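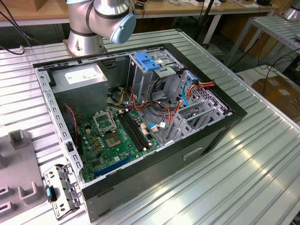 Everyone keeps telling me to "just do up an old tower" and save a fortune. I have my doubts. Side panel's off and so far I'm looking at an empty CPU socket and two black memory slots.

The listing on Onow said "needs processor, otherwise complete". Complete is doing a lot of work there. The ad had 3,559 views and I was the one daft enough to pay.

Then there's the cables. Yellow, red, orange and black, all in one bundle straight across the middle of the case. Guides call this "easy access". Access to what?

I'll give it the blue drive latches. I like those. Whether they justify the word "tool-free", which Hagedorn's upgrade guide uses up to 10 times a page, is another matter. 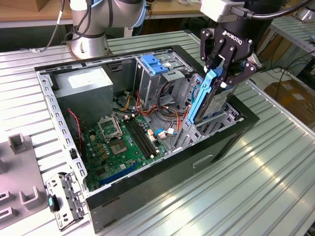 Hard drive in its blue caddy, at the front drive bay.

Someone will now reply that I should bin the hard drive and buy an SSD. Maybe. I've been hearing that every January for years, mostly from people with SSDs to sell.

And please don't send me the Citton calculator again. It says this board will be "100% faster" with a new chip. Faster than what? It hasn't got a chip.

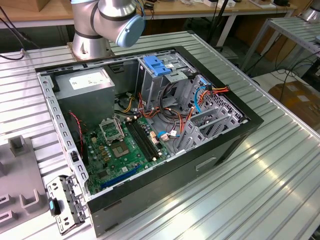 Socket frame up, power supply top left with its white label.

Still not convinced. Taking offers on a processor, sensible ones only.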